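## 4. Montar a tua edição anotada no Givora

Se chegaste aqui, já tens o Givora instalado e o texto importado (se não tens, volta à secção 3, que eu espero). Nesta parte mostro como preparo um poema épico longo para leitura comentada, usando *Os Lusíadas*, que foi o primeiro que fiz e onde cometi quase todas as asneiras possíveis!

### 4.1 Separar os cantos

1. Abre o projeto e vai a **Estrutura > Dividir texto**.
2. Escolhe **Por canto**. O poema tem dez, por isso devem aparecer dez entradas na coluna da esquerda.
3. Clica no Canto I e confirma que começa em «As armas e os barões assinalados». Se começar com o frontispício ou com as licenças, arrasta essas páginas para **Preliminares**.
4. Repete a divisão, agora **Por estância**. Cada estância fica com oito versos.
5. Grava.

> **Nota:** eu uso o ficheiro da Plundik, que traz a ortografia atualizada. Com uma edição de grafia antiga também funciona, só que a pesquisa fica mais teimosa e tens de ligar **Variantes gráficas** nas preferências.

### 4.2 Numerar os versos

1. Em **Margem > Numeração**, marca **Reiniciar em cada canto**.
2. Põe o intervalo em 8, para o número cair sempre no fim da estância.
3. Escolhe o tipo de letra da margem. Gosto da Toprak em corpo pequeno, mas isto é mesmo gosto meu.

> **Cuidado:** não mudes a numeração depois de começares a anotar. As notas ficam presas ao número do verso e saltam todas de sítio. Perdi assim 33 notas do Canto IX, em dezembro, e ainda hoje me custa falar nisso.

### 4.3 Criar as camadas de notas

Eu trabalho com três camadas: vocabulário, mitologia e história. Podes ter mais (o limite é 14), mas o ecrã fica uma confusão e acabas por não ler poema nenhum.

1. Clica em **Camadas > Nova** e dá-lhe um nome curto.
2. Atribui uma cor. A mitologia, no meu caso, é verde, e apanha Vénus, Baco, Marte e o Adamastor.
3. Seleciona uma palavra ou um verso e carrega em **N**.
4. Escreve a nota. Cabem 2000 caracteres em cada uma, o que chega e sobra, até para o concílio dos deuses.
5. Se a mesma figura volta mais à frente, usa **Ligar a nota existente** e poupas trabalho.

No Adamastor, no Canto V, aconselho uma nota única no início do episódio. Eu tinha 17 pequeninas espalhadas pelas estâncias e ninguém do meu grupo de leitura as abria.

### 4.4 Exportar para impressão

1. Vai a **Ficheiro > Exportar > Caderno**.
2. Escolhe notas no rodapé ou no fim do canto. Para ler em voz alta prefiro no fim do canto, que a página respira mais.
3. Seleciona o perfil **Stelberg A5** e deixa as margens como estão.
4. Imprime primeiro só um canto, em papel de rascunho, e vê se alguma estância ficou partida entre duas páginas.
5. Se ficou, volta ao editor, põe o cursor no primeiro verso e carrega em **Manter junto**.

> **Nota:** o índice das figuras mitológicas só entra no caderno se a camada estiver visível no momento da exportação. Esqueço-me disto sempre!

Na secção 5 passamos aos mapas da viagem, que se ligam às estâncias da mesma maneira que as notas. Antes disso, faz uma cópia do projeto inteiro e guarda-a noutra pasta.
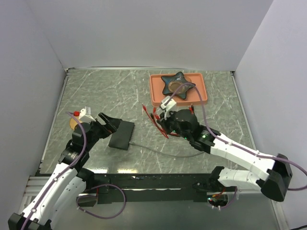
E já agora, dá à cópia um nome que percebas daqui a uns meses. A minha chama-se «final2_novo» e continuo sem saber que cantos lá estão dentro.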